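The woman who books the bands at Plullden would like it known that she has nothing against levies. She has simply heard about a lot of them.

"Every couple of years someone finds a new way to save us," she says, over a mug of tea in what passes for the green room. "I fill in the form. Then I fill in the form that says I filled in the form."

The latest plan comes from Steklow, the ticketing firm, which in July began adding a small charge to arena tickets and promising the proceeds to rooms that hold 200 people or fewer. Plullden holds 200 exactly, if the bar stools are moved. I asked whether she had seen any money.

"I've seen a logo. We're allowed to put the logo on our posters."

She is fair about it, up to a point. The charge is 20p a ticket, the arenas are full, and the sums ought to add up to something worth having. What bothers her is how it gets shared out. Venues must apply, show two years of accounts and describe their "audience journey". A room run by one person and a part-time sound engineer is unlikely to have an audience journey written down anywhere.

"The places that are good at forms will get it," she says. "They're mostly the places that already get things."

Steklow told me that 74 venues had applied and that the first payments would go out "in due course". It would not say how much was in the pot, or what share would be kept back for running costs. I asked twice.
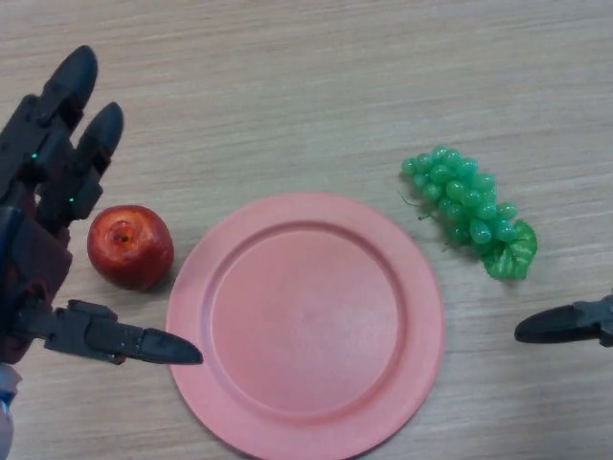

Over at Kolevia, the promoter was more cheerful, and said that even a slow fund was better than the old arrangement, under which small rooms were thanked in speeches and paid nothing at all. A decent grant would replace the desk, which has two dead channels, and perhaps let him offer support acts more than petrol money.

I put this to the booker at Plullden, who laughed, though kindly enough.

"He's an optimist. He also got his form in first."

We talked for a while about Đồng, the three-piece who played her room last winter to 90 people and are now on the bill at places with cloakrooms. Their name comes up in Steklow's publicity as proof that the small circuit works. She finds this irritating.

"I lost money on that night. I'd lose it again, they were brilliant, but don't tell me it worked. It worked for them. The heating bill came to me."

Would she turn a payment down, then? She looked at me as if I had asked whether she would turn down a roof.

"No, I'll take it. I'll say thank you as well, and I'll put the logo a bit bigger. But I'm not booking next spring on the strength of it, and I'd tell any other venue the same."

Her own remedy is duller and has no launch party – lower rates, and a landlord who gives more than a year's lease at a time. The lease is up again soon. She has written to ask about it and has been told that someone will be in touch.

Downstairs the first band had arrived early and wanted to know where to park.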